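Wrist camera view in sim is off after I swapped the gripper, where do I start?
Robot Setup & Repair > Simulated cells

posted by lultville_cell on April 14, 2025

Hi all. Hoping somebody has been thru this. We run a small simulated cell, one arm, two-finger gripper, camera on the wrist. Kitchen and office furniture mostly, drawers and doors. Whole thing was set up in February on the Sison scene files and it ran fine.

Last week I swapped the gripper model for the Stollex one. Same joint names, so I figured easy job. Now the drawer runs miss. Arm goes to the handle, stops a bit off, closes on nothing or clips one side. Replayed 80 of the old saved moves and only 6 got hold of the handle.

Things I tried:
- reloaded the scene, no change
- put the old gripper back, works again
- slowed the arm down, no change
- checked the finger travel, opens and closes all the way

So it's the new gripper or how I mounted it. Took a grab at the start pose, before any move is sent. Fingers open, nothing in them, wrist pointing way up past the dark brown furniture into plain sky. I don't remember the old start pose looking that high but I never saved one to compare, dumb I know.

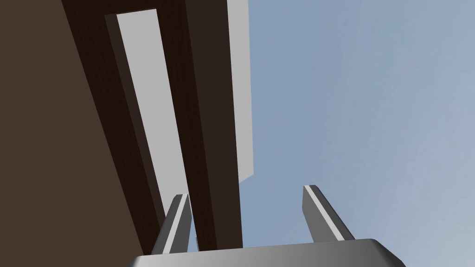 What I need to know

Is it the camera mount, the tool offset or the start pose? And which do I fix first so I'm not chasing my tail. I can edit the files ok, just don't know the right order. Thanks

borstead_bench

Order is easy. Tool offset, then camera, then start pose. Don't touch the saved moves till all three are done or you will be fixing the same thing twice.

1. Tool offset. Open the old gripper file and the Stollex one side by side. Find the distance from the wrist flange to the point between the fingertips. Bet you they don't match. Ours was 310 mm flange to tip on the old tool and the new one was shorter, and the arm file still had the old number in it. Same symptom as you, stops off the handle. Put in the new number, save, reload the whole scene. Reset alone won't pick it up, at least it didnt for us.

2. Camera. Find out which part it's attached to. If it hangs off the gripper base it moved when you changed grippers. If it hangs off the wrist link it stayed put and only the fingers changed. Attach it to the wrist link and leave it there, then the next swap won't bite you.

3. Start pose. Joint angles, not a hand position. Type them in from the old config. If the view still points up at the sky after that, look for a flipped sign on the mount rotation. Easy one to miss.

Then stop the arm just short of a handle and look before you let it close.
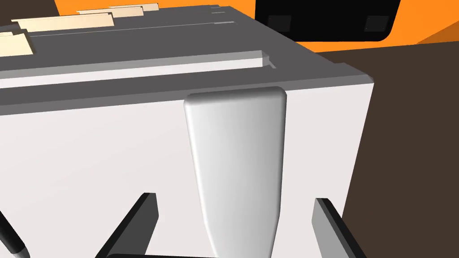

Tool offset gets its real test there, so do the check with the fingers open and the arm paused. Step in small moves, pause, look again. You want what I have on the white file cabinet, one finger on each side of the handle with the bar of the gripper body just showing at the bottom between them. If a finger lands on the handle or both end up on the same side, go back to step 1 and forget the camera for now. Handles like that one are wide at the top and get narrower going down, so check the gap at the height you're going to grip, not wherever it looks good. Also look at it from a side camera if you have one, the wrist view is bad at telling you how deep you are.

After that replay a few old moves. A few. Not the whole batch.

sim_and_solder

had this with a diffrent gripper. was the collision shapes for me. looked fine on screen but the fingers were fatter in the physics than in the picture so they kept bumping stuff. turn on the collision view and look. 2 minute job

lultville_cell

Update. It was the offset, mostly. Arm file still had the old length just like borstead_bench said. Camera was hanging off the gripper base too, moved it to the wrist link. Start pose angles were ok after all, mount rotation had a wrong sign.

Collision view looked fine here but good to know where that switch is.

Redoing the saved moves tonite. Saved a start pose grab this time, it's in the same folder as the config.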